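Teaching Day at Psarras

The open day at Psarras started at the loading door in Waltthorpe, where 40 visitors were handed a badge and split into groups. Most had come from local plants and wanted to see the big arms on the packing line. My group was sent upstairs first, to the room where the company records household chores.

The project is called Firkirska. Its goal is a machine that can do small jobs around a kitchen, such as hanging up a towel or putting dishes away. Before any robot tries a job, people do it many times over with grippers held in their hands, and the movements are saved. The staff call this teaching. A full shift in one booth gives them 428 recordings on a good day, fewer when the cloth keeps slipping.
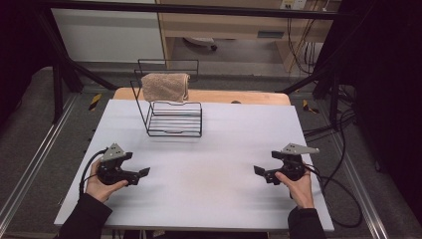
Towels are harder than cups. A cup keeps its shape and a towel never lands the same way twice, so the operators have to vary how they pick it up and where they let it go. Two flat jaws on each side do the work of ten fingers. I had a turn after the demonstration and needed 11 tries to get a dishcloth over a rail. My wrists were sore by the end.

Visitors asked mostly about money and jobs. Psarras would not give a price for a finished robot. The company did say it employs 32 operators on the project, most of them part time, and plans to open a second recording room in Jomport in September.

Downstairs, the packing line drew the bigger crowd. The arms there moved boxes from one belt to another behind a fence, quickly and with very little noise. I watched for a few minutes, then went back up to see the towels again before the bus left.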